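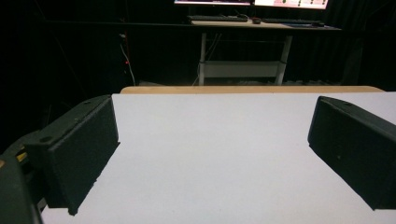 Fig. 4. White sheet laid on the table top, desk with keyboards and monitors behind.

4. Preparing the table and the white sheet

This section explains how to lay the white sheet on the work table before you photograph small parts for the Fendinow catalogue. Please read it to the end before you begin. The lamps are treated in section 5.

4.1 Before you start

Switch on the room lights. The work lamps stay off until the sheet is in its place. You will need:

- one white sheet from the flat drawer
- a dry, soft cloth
- low-tack tape (the Jastine roll, not the brown parcel tape)
- a steel ruler

CAUTION: Do not carry the sheet under the arm. It bends easily and the fold will show in every picture afterwards.

4.2 Laying the sheet

1. Clear the table top completely. Cups and tools go to the shelf by the door, also when you need them again in five minutes.

2. Wipe the wood with the dry cloth. A single crumb below the sheet makes a small hill, and small parts will roll from it.

3. Hold the sheet by two opposite corners and put down first the edge which is nearest to you. Let the rest come down slowly.

4. Push the sheet towards you until a narrow strip of wood stays free along the far side. The strip should have the same width from left to right. Check with the ruler - 22 mm is a good value.

5. Fix the two near corners from below with tape. Leave the far corners without tape, so the sheet can be lifted for cleaning.

6. Pass your flat hand once over the whole surface. If you feel a bubble, lift the far side and lay it down again. Do not press the bubble out with the ruler.

NOTE: The matte side must look up. If you are not sure which side it is, hold the sheet against the window. The glossy side gives a reflection, the matte side gives none.

4.3 The curtains and the desk

7. Close the black curtains fully, with an overlap of one hand at the joint.

8. Look to the desk behind the table. The monitors give more light than people expect. Turn their brightness down to about 9 on the menu, or switch them off if no one needs them.

9. Push the keyboards and the mice back from the front edge of the desk.

CAUTION: Do not pull the curtains over hanging cables. Move the curtain by hand around the cable and let the cable hang free.

4.4 Checking the light

10. Switch on the work lamps and wait until the colour is steady. The lamps are set to 4000 K at Clalness and should not be changed.

11. Place the Gautier grey card in the middle of the sheet and take one test picture. The white must be even in all corners. If one side is darker, see 5.3.

4.5 Cleaning and storage

Remove dust with the soft cloth only. Water leaves rings. A sheet with scratches can be used for packing tests, please write "old" on the back with pencil. Good sheets go back in the flat drawer on Tuesday evening, matte side down, with nothing on top.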